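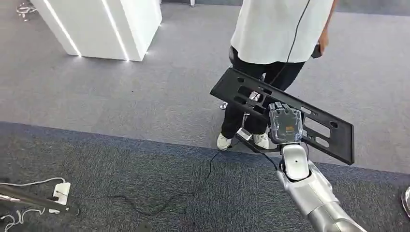 Black panel, slots and ribs, with the small metal clip near one end.

Workshop notebook, August, after lunch

Gilside job, black panels. The paperwork calls them "carrier, perforated, LH", which tells you everything except what they carry. Coelho's drawing gives 12 slots. Cimer's gives 12 slots and a note saying see Coelho.

Checked so far:
- Ribs and outer rim good on the first 8. No flash worth the name.
- Clips seat with a thumb. Getting them off again takes a thumb and some language.
- The pale fitting is still the weak point. I'd like a proper shoulder on it. I have asked for this before and expect to ask again.

Put a fitting down for "one second" this morning and spent a good while looking at the floor. Grey speckle is a fine colour for hiding things on. Short metal fittings and thin black cable are to go in a lidded tub from now on, and I include myself in that. 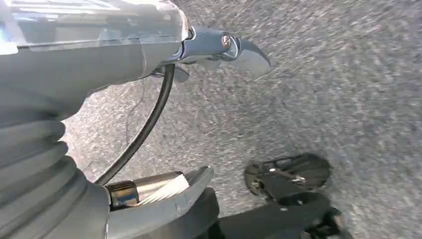

Racking and bins

The blue rack stays by the van for now. Lower level is for bins, shelf above to be kept clear for checking panels - clear meaning no mugs. Bins stack well enough, though I wouldn't go three high with fittings in them.

The shelf paint is so shiny that you can't judge a black part against it under the overheads. Try a sheet of brown paper, or a duller shelf. Skukov quote for a matt one came to 3,153, so brown paper.

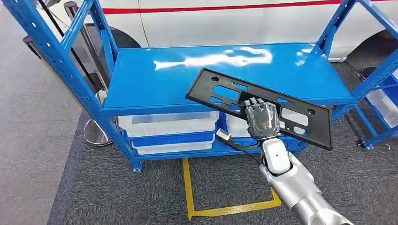
Panel at the blue rack, bins on the lower level.

Still to do: ask Gilside which way up the clip goes, label the bins, find the other roll of tape. Drawing query sent to both Coelho and Cimer so they can refer me to each other.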